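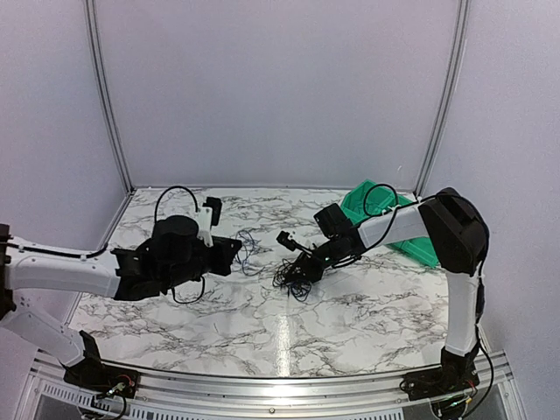
Wire tangle

A wire tangle is a mass of flexible electrical wire in which the loops have passed over and through each other, so that the strands can no longer be lifted apart freely. It is common in workshops, school laboratories and household drawers. The word is used for loose hook-up wire as well as for finished cables with plugs, although the two behave differently.

Formation

Thin insulated wire keeps a memory of the spool on which it was sold. When it is cut and put down without a tie, it returns to a curved shape, and the free ends slip easily under neighboring loops. Longer pieces tangle more than short ones. In the sorting guide of the Kistbridge repair workshop, pieces under 12 inches are stored straight and are not coiled at all.
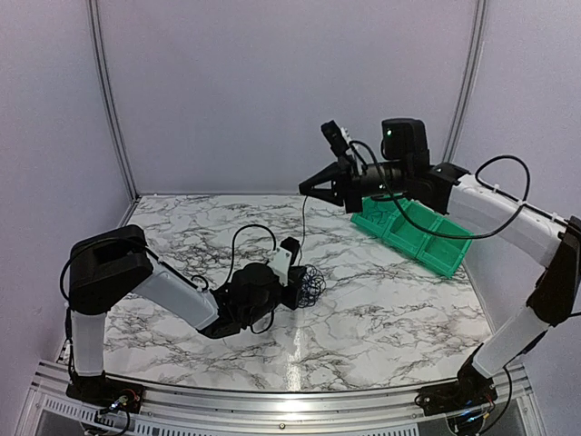
Soft insulation, such as silicone, grips itself and makes the tangle tighter when it is pulled. Harder plastic insulation slides better, but it holds a sharp bend for a longer time. A tangle with many crossings is not always a knotted one. Often there is no true knot inside, and the strands can be separated completely if the ends are followed with patience.

Untangling

The usual method begins with spreading the mass on a flat and clear surface. The outer loops are opened with the fingers or with a blunt tool. Then one free end is chosen and is passed back through the loops, a short distance each time.

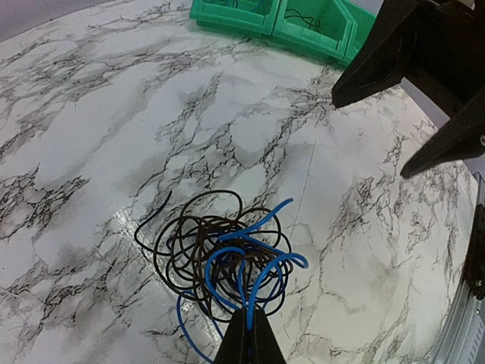
Pulling hard on an end is not recommended, as small loops close and may damage the conductor. If the wires have different colors, it is helpful to take out the color with fewer strands first. The Kistbridge guide calls this "the minority rule"; in the older Gamum handbook the same step is named "thinning."
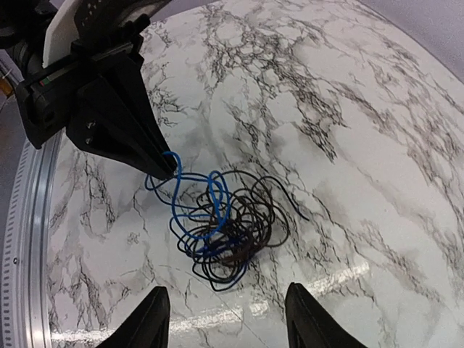 Blue wire looped through a heap of black wire.

Storage

Separated wires are commonly wound in a figure eight, which puts opposite twists in each half and lets the wire run out without kinks. The coil is closed with a paper or fabric tie. Trays with compartments are also used, one color or one length in each section.

See also: Cable tie, Hook-up wire, Figure-eight coil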